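Farmont's produce market is staying put, and I could not be happier

Apr 16, 2021

54 shares | 2 comments

Well, it's settled. The Farmont town council voted last night to let the produce market keep its spot on Tilton Street for another two years, and I walked home from the meeting grinning like a kid. I've bought my fruit and vegetables there for most of my grown life, and I'd been bracing for bad news ever since the notice went up in February.

If you missed the whole business, the town wanted the lot for parking. The plan was to move the market out to Lamska Road, past the feed store, where there's plenty of space and not one bus stop. I like a drive in the country as much as anybody, but I don't want to take one every time I'm out of onions!
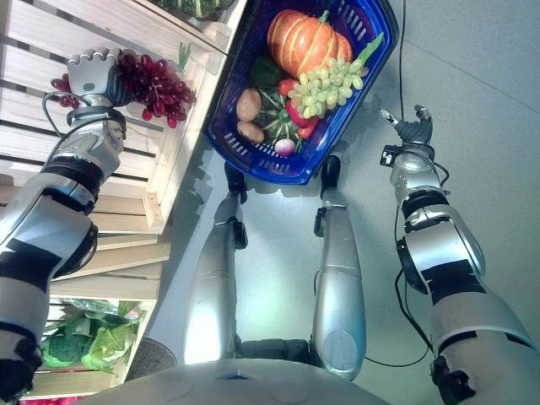 The petition is what did it, I think. It got 1,131 signatures, and in a town our size that's a lot of people willing to stand in the cold with a clipboard pen that barely works. Shengli Qian, who has sold greens on Tilton Street since before my daughter was born, carried the pages up to the front of the room in a grocery sack and set them down in front of the council. Then he went back to his seat without a word. I wanted to clap (a few people did, and got shushed).

The talking part went on for a good long while. The owner of the Bisht bakery got up and said her mornings depend on market shoppers wandering over for coffee. A man from the new apartments complained about trucks unloading before sunrise, and fair enough, I wouldn't love that under my window either. So there's a compromise — no deliveries before six, and the trucks have to use the alley side. The sellers I talked to afterward seemed fine with it, though one of them did roll his eyes at me.

Stall fees are going up too, to 50 dollars a month. I heard some grumbling in the hallway over that. It goes toward fixing the drain at the north end, the one that turns the corner into a pond every time it rains, and I've ruined enough shoes there to have an opinion. Fix the drain! 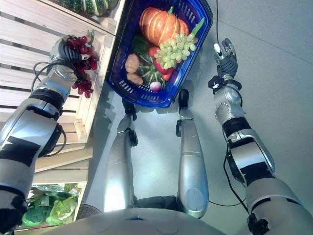 What I don't know yet is what happens when the two years run out. The parking people haven't gone away, and the councilman who first brought up Lamska Road told me on the steps that he still thinks it's the better site. He was nice about it. I told him I'd see him at the next meeting, and I meant it.

Meanwhile the summer hours start next month, with the market open until seven in the evening, so those of us who work days can finally shop without running. They're also looking at putting a couple of benches along the bakery side, and my knees are all for it. If you want to weigh in on where the benches go, the sign-up sheet is at the town hall front desk.

Share this story | Comments (2)

Contact us | Copyright 2021 | Back to top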